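# Tray and Plate: place-setting notes

Print this page | E-mail this page

Hi! I keep this folder for the table-setting part of the Padham project, and since people keep asking me which file is which, I finally sat down and wrote a README. Last edited May 28, 2020, by me (Imtiaz Marikar), with a lot of corrections from Conall Horgan, who types faster than I do.

## What's in the folder

839 clips, each one a short bit of table work with a tray and a plate. Of those, 800 are in the main set and the rest sit in a subfolder called "odd", mostly because I labeled them late at night and don't trust my own notes. No clip runs over 60 seconds.

The names go setting, then object, then clip number. So "aoki_plate_0312" is a plate clip from the Aoki setting. The settings are just names for layouts: Aoki is one tray and one plate on the covered table, Cundier adds a bowl, and Zedent is the messy one with cutlery (I like Zedent best, but it's a pain to label).

## The Aoki layout

It's the simplest of the bunch and the one I'd start with. One green tray, close to you. One plain white plate, farther back. Leave a strip of bare table between them, please! I went through a phase of pushing the plate right up against the tray and it made the labels for "plate beside tray" and "plate touching tray" almost impossible to tell apart. 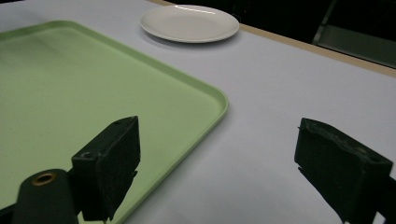
Aoki: mint tray, white plate, nothing in the gap. 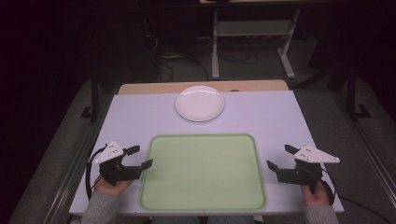 I write "green" for the tray everywhere in the labels, even though Conall wanted "mint" and we had a whole e-mail thread on it. If you search for "mint" you'll get zero hits, so don't panic. Plates are always "plate", never "dish". I did use "dish" for a while in November and I think I've caught all of them, but if you find one, just fix it.

## Labels

Every clip has a start label and an end label, plus a one-line note in plain English. The notes are uneven. Some say "plate to tray, fine" and some go on for a paragraph about where the rim ended up.

A plate counts as on the tray only if all of it is inside the rim. Half on is "partial". There are 2 clips where I couldn't decide and I left the end label blank.

## To do

- redo the Cundier notes, the bowl is called three different things
- sort out "odd"
- ask Conall where the Zedent spoon list went

Print this page | E-mail this page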